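Pre-start check, hand comparison bay, Skilldale
Hands under trial: Fodby (incumbent) and Drustex (challenger)
Checked by: Osvaldo Fiore
Shift: Sunday, because that's when the bay is free

Tick, cross or N/A. Comments are compulsory for a cross and tolerated for a tick.

## Power and stops

- [x] Wall e-stop pressed, arms dropped to hold, reset by key. *Key was in the drawer it's supposed to be in. Noted for the record.*
- [x] Pendant e-stop pressed, same result.
- [ ] Pendant cable strain relief. *Cross. The tape is doing its best. Second inspection in a row with this comment; happy to keep copying it forward.*
- [x] Controller boots without faults. *One warning about log storage, cleared.*

## Arms

- [x] Joints run through full range at slow speed, no grinding.
- [x] Wrist bolts torqued to 12 N·m, both sides. *The left one took a little more turn than I'd like. Marked with paint pen so we'll know if it moves.*
- [x] Speed limit set to trial mode.
- [ ] Joint limits match the printed sheet. *Cross. The sheet is for the old mounting height. Oyewole has the new numbers and has promised a printout.*

## Hands and wiring

- [x] Fingers open and close fully with no load.
- [x] Sensor blocks on the backs of the hands seated and reporting.
- [ ] Cables dressed along the forearm. *Cross. We leave slack so the wrist can turn, and the slack has its own ideas about where to go. Look at both sides before every run, and keep loose connectors clear of the elbow.*
- [x] Cycle counter read and logged. *2,881 on the Fodby. The Drustex starts at zero and looks very pleased with itself.*

## Snack bag task

The bag is the item everyone wants to see and the one I'd least like to sign for. A rigid block tells you if a hand can close. A crinkly bag tells you if it knows when to stop closing, and the grip force setting that holds the corner nicely is a hair below the one that pops the seam.
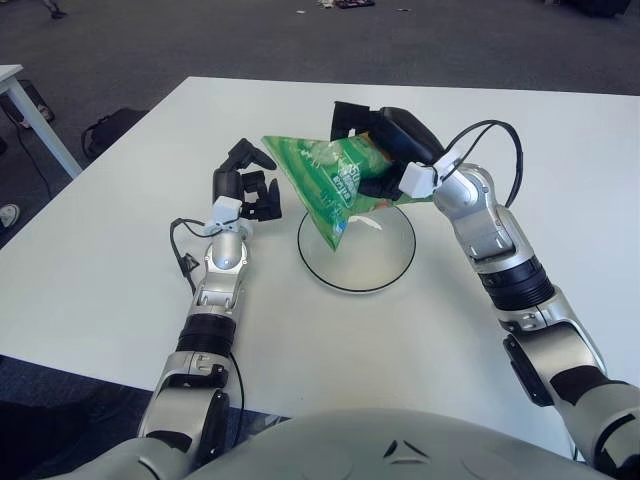
- [x] Grip force cap set before the bag is presented. *Set it first. Setting it afterwards is called sweeping.*
- [x] Bowl inside the reach of both arms.
- [x] Idle hand parked open with clearance to the working hand. *Both vendors' default park poses are far too friendly. Use ours.*
- [ ] Bag stock adequate. *Cross. Stock is being depleted at a rate the trial schedule doesn't explain. Please eat your own lunch.*
- [x] Drop recovery tested with a soft item: arm halts, waits for operator. *Fodby halts at once. Drustex has a think first. Within tolerance, but I've written it up.*

## Floor and people

- [ ] Floor around the table clear. *Cross. Personal bags live in the lockers, cables go to the wall, and crumbs go to the vacuum, which has also been known to exist.*
- [x] Closed shoes on everyone in the bay.
- [x] Operator has the pendant in hand, not on the table.

## Result

Cleared for slow-speed comparison runs only. Full speed stays locked out until the strain relief and the joint limit sheet are fixed and I've initialled both. The floor can be sorted before the first run, by whoever owns the stuff on it.

Recheck wrist bolts after 2 hours of running.

O.F.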